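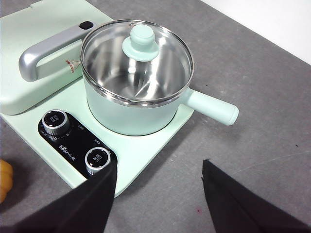
Soup Season, and the Letter I Finally Answered

09/11/2025

It has been raining since breakfast and I have soup on my mind, as I do every year when the leaves come down and the kitchen window fogs up before lunch. My grandmother made a lentil soup that could quiet a whole table of cousins, and for years I believed it was lost, because she never wrote down a thing except birthdays.

Then last winter I got a letter from Samira Matar, who lived two doors down from us when I was little and used to shell peas on our back steps. She had the recipe! Or her version of it, anyway, written on the back of a seed packet and copied out for me in her lovely slanting hand. I put the letter in a drawer, meaning to write back that same week, and you can guess how that went.

So this week I finally made the soup and finally wrote the reply. The soup is simple – red lentils, an onion cooked slowly until it goes sweet, a carrot, cumin, and the juice of 2 lemons at the very end. Samira says 60 minutes on low heat. My grandmother would have said "until it's done" and waved a spoon at me.

Does it taste the same? Almost. I think Grandma used more salt than any of us would dare to now, and she may have slipped in a little butter (all right, a lot of butter). But when I lifted the lid and that lemony, earthy smell came up, I was nine years old again, with wet socks and a library book I wasn't supposed to read at the table.

I wrote Samira four pages, both sides, and told her all about the kids and the garden and the fence that blew over. If she writes back I'm going to ask about the flatbread next, the one with the little black seeds on top, which my sister Matilde still talks about every Thanksgiving.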